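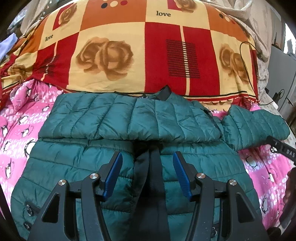

ベッドに広げたキルティングジャケット(ダークティール)

カテゴリー:助成先だより > 子どもとデジタル > 中間報告

モレック基金のジャクリーヌ・コストさん、事務局のみなさん、こんにちは。スコクウッドの「おはなしプレーヤー貸出」、9月分までの進み具合をお送りします。前回の報告が堅すぎて読みづらかったと言っていただいたので、今回はふだんのしゃべり方で書きますね(堅いほうがよかったら遠慮なく言ってください!)。

まず数字から。助成金で買ったのは、子ども用の音声プレーヤー「コウチーニョ」36台です。画面なし、大きなボタンとつまみだけの、四角い小さなやつです。貸出回数は9月の終わりで463回になりました。申請書に書いた見込みをかなり上回っていて、最初に集計表を見たときは、式がずれているんじゃないかと疑って手で足し直しました。合っていました。うれしかったです。

借りていくのは未就学から小学校低学年の家庭がほとんどです。申請のときは「車での移動中に使うだろう」と書いたのですが、返却時のアンケートを読むと、寝る前が圧倒的に多いんですね。部屋を暗くして、布団の中で聞く。画面がまぶしくないのがいい、という声が何枚もありました。逆に「暗いとどのボタンが早送りかわからない」という声もあって、これはもっともだと思い、早送りのボタンだけに丸い凸シールを貼りました。シールは手芸用の安いもので、今のところ本体より先にシールの注文が増えています。

うまくいっていない話も書きます。いちばん頭が痛いのは充電ケーブルです。本体はちゃんと戻ってくるのに、ケーブルだけ別のものに変わって返ってくるんです。太さも長さも似ているので、おうちの人も気づかない。しかも変わってきたケーブルの中には充電がやたら遅いものがあり、次に借りた人から「一晩つないだのに半分しかたまっていない」と連絡が来ます。8月は問い合わせのほとんどがこれでした。ケーブルの根元に黄色いテープを巻いたら少し落ち着いたものの、テープがべたついてくるので、冬までに別の方法にするつもりです。熱で縮むチューブを試したいと思っています。

次がイヤホン問題。最初はヘッドホンもセットで貸していました。音量の上限つきで、説明書のとおりなら安心のはずだったのですが、頭の小さい子だとずり落ちてきて、結局おうちの人が自前のイヤホンをつないでしまう。そうなると上限はききません。本体側でも音量を抑えられることをスレダード・オレジャナさん(技術まわりを見てくれています)が設定画面の奥で見つけてくれて、夏の間に全部の台で設定をやり直しました。今はヘッドホンなしを基本にして、希望する人にだけ渡しています。これは申請書の内容から変わった点なので、変更届が必要でしたら教えてください。 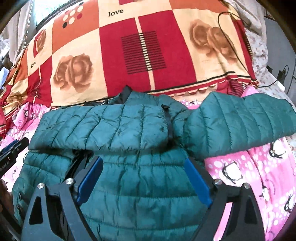
それから電池のこと。保証が切れたあとの交換を見積もってもらったら、1台につき3,000円でした。まとめて頼んでも値段は下がらないそうです。今年度の予算には入れていないので、へたってきた台から順に、来年度の申請でお願いすることになると思います。今のところ目に見えて持ちが悪いのは3台で、どれも貸出の初めから休みなく回っていた台でした。人気の番号の台ばかり出ていくのを止めようと、棚の並びを返却順にしたのですが、子どもたちは自分の好きな番号を指定してくるんですよね。7番がいい、とか。断れません。

中身のお話についても少し。今入っているのは昔話と短い創作、それに動物の鳴き声集です。鳴き声集は薛明德(シュエ・ミンドー)さんの強い推薦で入れたもので、私は正直いらないと思っていたんですが、再生回数で上から数えたほうが早い位置にいます。ごめんなさい、明德さん。反対に、朗読がゆっくりめの長編は最初の章で止まっていることが多く、最後まで聞いた記録がなかなか見つかりません。長編は章ごとに分けて入れ直す作業をしていて、これは年内に終わらせます。

曽鳳萍(ツァン・フンピン)さんが録音してくれた広東語版も、やっと入りました! 最初は一部の台だけのつもりだったのに、「うちのおばあちゃんも一緒に聞ける」と問い合わせが続いたので、全部の台に入れることにしました。ただ、容量がきつい。この機種はカードで増やせないので、鳴き声集を削るか、昔話の重複を削るかで話し合って、昔話のほうを整理しました(鳴き声集に手をつけたら苦情が来そうで)。購入前に容量をもっとまじめに比べておくべきでした。もし同じような貸出を考えている助成先があれば、内蔵の容量だけは先に確かめて、と伝えてもらえると助かります。

グレイヴリーの分室での貸出は、まだ始められていません。予定では夏のうちでしたが、貸出カードのシステムがつながらず、向こうの窓口では予約が見えない状態です。担当の梁正恩(リョン・ジンヤン)さんと毎週水曜に電話で確認していて、紙の台帳で先に始める案も出ています。私は紙でいいと思っているのですが、返却の行き違いが怖いという意見もわかるので、まず少ない台数で試してから決めます。遅れている分の運搬費は使わずに残してあります。

お金のほうは別紙の収支表をご覧ください。大きくずれているのは二か所で、消耗品(シール、テープ、ケーブルの買い直し)が予定より多く、説明会の会場費が少なくなっています。説明会は貸出の窓口でそのつど話すやり方に変えたら、人がよく来るようになって、部屋を借りる必要がなくなりました。差額を消耗品に回してよいか、お返事いただけるとありがたいです。

次の報告までにやることは、章分けの入れ直し、ケーブルの目印、グレイヴリーの試し貸出です。あと、返却アンケートの字が小さいと何人かに言われたので、それも直します。見学はいつでもどうぞ。夕方四時すぎだと子どもたちが番号を選んでいるところが見られます。

コメント

ねむい母:7番派の子の親です。いつもすみません。延長できるようになるとうれしいです。

kumo_to_pan:うちもケーブルを取り違えて返したかもしれません……。家にある黒いの、今度持っていきます。

グレイヴリー在住:紙の台帳でいいので早く始めてほしい! スコクウッドまでバスで行くのはなかなか大変です。

ほしぞら文庫:別の町で似たことを考えています。音量の設定をやり直した手順、よければ公開していただけませんか。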